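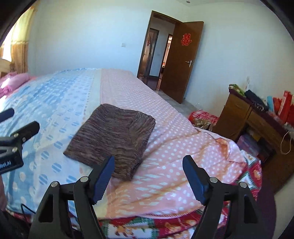 Musculoskeletal Block, Handout 4
Distal radius fractures in adults
Course lead: Kazimiera Lis. Revised in October by Zuzanna Mazurek.

Read this before the small-group session. Bring the Zawadzka workbook.

Background
The distal radius is one of the most common fracture sites in adults. There are two main groups of patients: younger adults after high-energy injury, and older adults, mostly women, after a fall from standing height. In the second group, think about bone density from the first visit.

Usual mechanism
Fall on an outstretched hand with the wrist extended. The distal fragment moves dorsally (Colles pattern). A fall on the flexed wrist tends to give volar displacement (Smith pattern). A Barton fracture is a shear fracture through the joint surface with subluxation of the carpus.

Examination
Look at the skin first. Small wounds on the ulnar side are easy to miss. Check the median nerve before and after any reduction and write down both findings. Feel the elbow and the anatomic snuffbox. Test finger movement, including extension of the thumb.

Radiographs
PA and lateral views of the wrist. Measure:
Radial inclination, normal about 22 degrees
Radial height, normal about 11 mm
Volar tilt, normal about 11 degrees
Articular step-off, if the fracture enters the joint
Order CT when the joint surface can't be judged on plain films.

Treatment
Stable, minimally displaced fractures: splint, then cast once swelling is down. Repeat films weekly for the first 3 weeks. Unstable or displaced intra-articular fractures: discuss surgery, most often a volar locking plate. Age, hand dominance and work all matter here.

Complications
Median nerve compression, malunion, stiffness, complex regional pain syndrome, and late rupture of extensor pollicis longus. The last can follow a fracture that was hardly displaced.

For the session
Work through the 4 cases in the Mikska folder. Room 984, Lernell building.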